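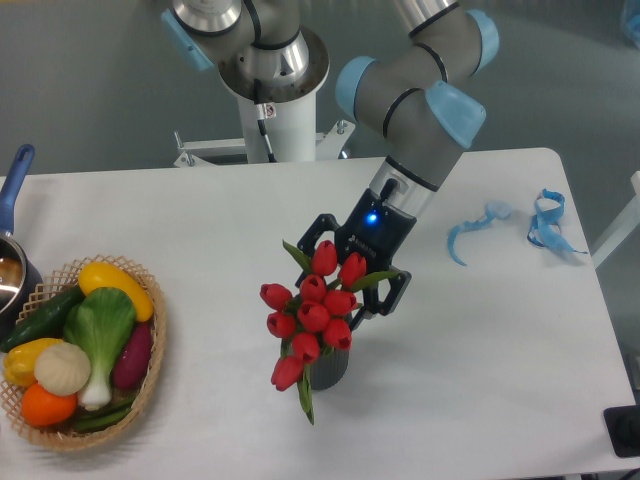
Pralum: learning where to hold an object from human demonstrations

Student project report

1. Aim

The project looked at one narrow question. When a robot arm is taught to move household objects by demonstration, does it help to mark each demonstration with the part of the object that was held? We called the marked version Pralum. The unmarked version, trained on the same recordings, is called the baseline below.

Most earlier work in our group used boxes and cups, where almost any grip will do. A vase of flowers is harder. The gripper can close on the vase or on the stems, and the two grips behave differently once the arm starts to lift.

2. Setup

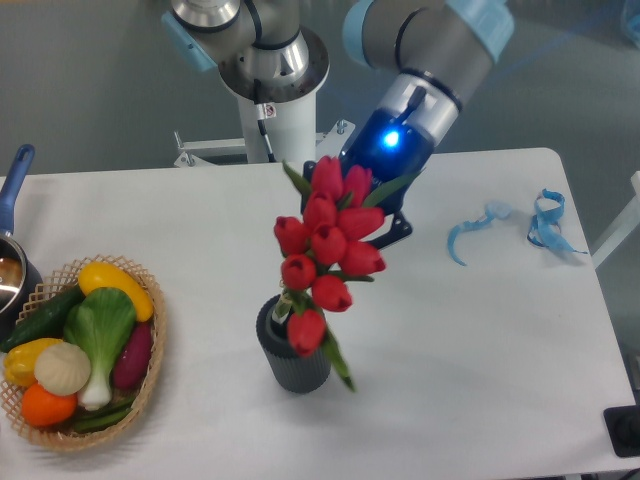 Samonte Student Robotics Group, Manipulation Projects

The arm stands on a fixed pedestal behind a white table and carries a two-finger gripper. The main object was a bouquet of red tulips in a dark grey ribbed vase. Other things stayed on the table during recording so that the model would have to pick out the right one: a woven basket of artificial vegetables, a saucepan with a blue handle and two curled blue strips. The strips were the most useful of these. They have no fixed shape, and an early version of the object detector often took them for part of something else.

3. Data

We recorded 482 demonstrations by guiding the arm by hand. Each was given one of two grip labels, "container" or "stems". Recordings in which the operator changed grip part of the way through were kept, but with the label of the final grip. With hindsight these should have had a label of their own.

The recordings were cut into short segments with the Broris tool, which was written by last year's project students. It splits a recording wherever the gripper opens or closes. It worked well on clean recordings and badly on slow ones, so we checked every split by eye. This took most of November.

4. Training

Both models used the same network and the same settings, and each was trained 4 times from different random starts. A training run took roughly 300 minutes on the shared machine in the Vimislow lab. The only difference was the extra grip label given to Pralum as an input.

5. Results

We ran 1,000 trials, split evenly between the two models. A trial counted as a success if the object was lifted, moved to the target mark and set down upright.

Pralum did better than the baseline in all four pairs of runs. The gap was clear when the label was "container" and small when it was "stems". The baseline tended to aim for a point between the two grips — most often the rim of the vase — and then closed on very little.

Stem grips stayed unreliable in both models. The bouquet gives way as the fingers close, and the camera loses sight of one finger behind the blooms. We think a force reading at the fingertips would help more than extra demonstrations, but we did not have time to test this.

6. Limits

All trials used one table and one arm position. The vase was never turned by more than a small angle, so we cannot say how either model deals with a bouquet seen from the other side. The grip label also has to be supplied by a person at run time. Predicting it from the camera view is the obvious next step, and the segmented recordings have been left on the group drive for whoever takes that on.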